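Durwood Building, Floor 3 - Workplace Safety Checklist with Comments
Round done in March 2025
Checked by: Kirsty Cowie
Area: 260 square meters, open workspace, corridor, kitchen corner, store room

Marks used: OK, Fix, Look again next round.

1. Exits and corridor
1.1 Both exit doors open fully from inside: OK
1.2 Corridor free along the whole length: Fix
Comment: Paper boxes from the Floko delivery were standing by the second exit. I asked to move them and it was done the same hour, but in February I wrote the same comment. Please find for the deliveries a permanent place.
1.3 Exit signs lit: OK

2. Fire equipment
2.1 Extinguishers in place, pin and seal present: OK
2.2 Service tag readable: Look again
Comment: The tag on extinguisher 3822 is very faded. I could read the number but not the month. Russo is asked to bring a new tag at the next service.
2.3 Fire blanket in kitchen corner: OK

3. Tables and personal things
3.1 Table edges without splinters or sharp places: OK
3.2 Watches, rings and keys not left near outlets or metal tools: Look again
Comment: Small metal things stay on the tables longer than they should. A watch with metal links can make a short circuit if it falls on open contacts. Use the baskets. 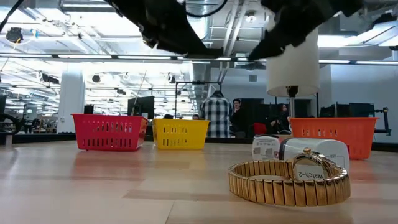
4. Chargers and electrical
4.1 Extension cords not connected one into another: Fix
Comment: One chain of two cords found behind the printer. Order 592 is open for a longer cord. Until it comes, the printer must use the wall outlet on the left side.
4.2 Outlet covers not cracked: OK
4.3 Plugs and prongs straight and clean: OK
Comment: Wall chargers should be looked at from the prong side also. If a prong moves under the finger, do not try to repair it - put it in the return box.

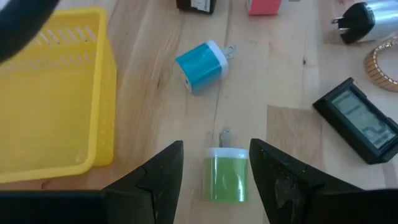 5. Kitchen corner
5.1 Kettle cord whole, no tape: OK
5.2 Refrigerator door closes by itself: Fix
Comment: The door stays a little open if nobody pushes it. The seal is old. I think a new seal is enough.
5.3 Floor dry near the sink: OK

6. Floor and worktables
6.1 Floor surface even, no lifted corners: OK
6.2 Table stable when pushed by hand: OK
6.3 Cables kept away from the walking side: Look again 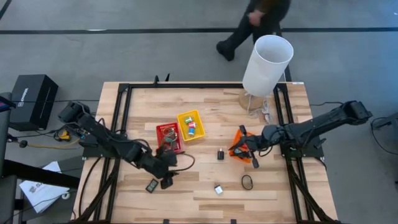
Item 6: worktable and gray floor.

7. First aid
7.1 Box closed and marked: OK
7.2 Contents agree with the list: Fix
Comment: Small plasters are finished and the eye wash is past its date. The list in the box is also the old one.

Present list for evacuation: hangs by the first exit, names corrected by hand. Please print it again.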